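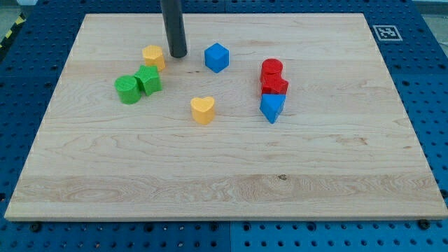

Shape blocks on the maple board, arm just above. Bench 2, Lelville shop.

About Nuketti

We make a tabletop robot kit for classrooms, makerspaces and small labs. It's called Redura. One arm, one bench plate, one box of blocks, software that runs on an ordinary laptop. Been at it nine years now, same town, bigger building.

Who we are

Nuketti was started by Csaba Antal and Hạnh Diệp in the back half of a bicycle repair shop in Lelville. Csaba did the arm. Hạnh did everything that makes the arm do something. Still pretty much the split today. Csaba runs the workshop, Hạnh runs software and lessons, and the phone gets answered by whoever is closest to it.

The first kit was too heavy and the cable came out the wrong side. We sold 38 of them anyway, mostly to schools that knew us. A few are still running. If you have one, we still service it, just write before you ship it.

What you get

Redura arm with plain rod tip. Other tips sold seperately, see the price list.

Perforated bench plate, comes in sections, bolts included. Blue only for now.

Maple work board. Sits on the plate, lifts off.

Block set. Cubes, cylinders, stars, hearts, triangles, hexagons. Red, blue, green, yellow. We print them ourselves so yes, you can feel the layer lines. Print files are in the download if you lose a star. You will lose a star.

Printed square markers for the camera setup. Lay one flat on the plate near a corner of the board, run the setup page, done. Spares in the lid of the box.

Teacher binder, paper and PDF.

What people do with it

Pushing and sorting, mainly. Push the yellow heart next to the yellow hexagon. Put both stars together. Move the blue cube left without touching anything else, harder than it sounds. Younger groups drive the arm by hand from the laptop, older ones write the code. The lessons start with one block and work up to a crowded board, where a nudge to one piece shoves its neighbor too. Hạnh's favorite lesson is number 9, the one where students write out the instruction in plain English first and another group has to carry it out.

College labs buy the same kit and skip the binder. Fine by us. Same price.

Where it's used

151 schools and clubs at last count, plus a few labs. Most are within a day's drive, we like being able to turn up with a spare motor. We do ship further, ask for a quote.

Service and loans

Full kit on loan for one month, you pay return shipping only. August is always booked out early so get in before that if you want it for the new school year. Repairs are done here, not sent out. Send us the serial number (under the base) and a short note on what its doing wrong. A phone video helps a lot.

Old arms can be traded in toward a new one at any age, working or not. We use them for parts.

The Fonseca room

Upstairs from the workshop, named after the street we started on. Free teacher training days, coffee, bad parking. Bring a laptop. Hạnh teaches most of them and Csaba does the hour on taking the arm apart and getting it back together.

What's next

A bigger block set, testing now. A quieter base motor. We passed 1000 printed hearts this spring and the printer is asking for a rest, so block refills may run slow for a bit. Orders for full kits are not affected.

Visits

Workshop is open to visitors from 2 p.m., ring the side bell, front door sticks. Groups please email ahead so we can clear a bench. Quotes, loans and repairs all go through the contact form, pick the right one from the menu and it lands on the right desk.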